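Ticket: reviewer can't open anonymised manuscript, special issue on local protest and party websites
Status: **open, then fixed, then open again, now closed**
Opened Wednesday, April 1, 2026

Right, I'm writing this up as I go, because last September I fixed something very like it and then couldn't remember how!

**What was reported**

Hanne Väisänen is guest editing the special issue and wrote in to say that one of her reviewers clicks the invitation link, logs in fine, sees the abstract, and then gets a blank page where the PDF should be. The other reviewer on the same paper has no trouble at all. It's the Kakstead paper, the one on bus cuts and how the residents' groups organised online (a good read, by the way, I got sidetracked for a bit).

**First go**

- Opened the file as admin. Fine.
- Opened it as editor. Also fine.
- Used the test reviewer account. Blank page, hooray, so it's not the reviewer's laptop.
- Cleared the site cache and tried again. Still blank.
- Swapped browsers. Still blank, and I'd forgotten my password for the second one, so that was ten minutes gone.

**Second go**

Had a look at the file name. The author had uploaded it as a very long title with a slash in it, and the anonymising step chops names down. I renamed it to something short and plain, uploaded it again, and the test account could see it. Told Hanne, closed the ticket, made tea.

**Reopened**

Hanne came back after lunch: the page isn't blank any more, but now it says "You do not have access to this round". Fair enough, I'd put the new file into round 1 and the paper is in round 2. My own fault, that one. Moved it over and the test account was happy.

Her reviewer still wasn't, though. I asked Tsutomu Ebihara, who looks after the Votmont side of the system, and he spotted it straight away: invitations run out after 30 days and this one was on day 33. The login still works after that, you just lose the files, and the message you get doesn't mention dates anywhere. I've asked whether the wording can be changed, and he's put it on his list.
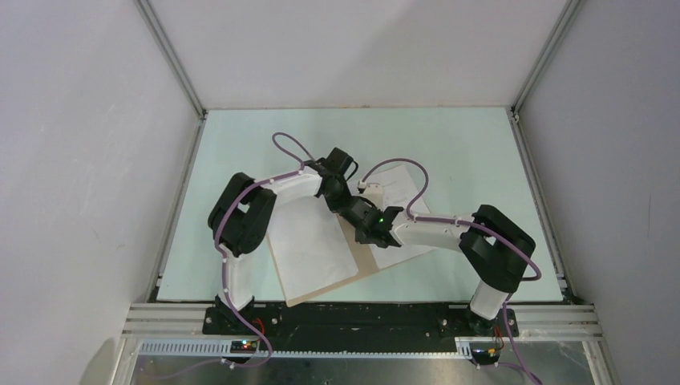

*Two robot arms over a pale green work surface.*

**What fixed it**

1. Short file name, letters and numbers only.
2. File put in the correct round.
3. Fresh invitation sent (cancel the old one first or the reviewer gets both).

Hanne's reviewer has now opened the PDF and downloaded it, and she's given them an extra fortnight, which is kind of her.

**Still to do**

- Add a line about slashes to the author guidelines.
- Look through the Amano special issue for other invitations that have run out. I've a feeling there'll be a few.
- Take my test account off the Kakstead paper!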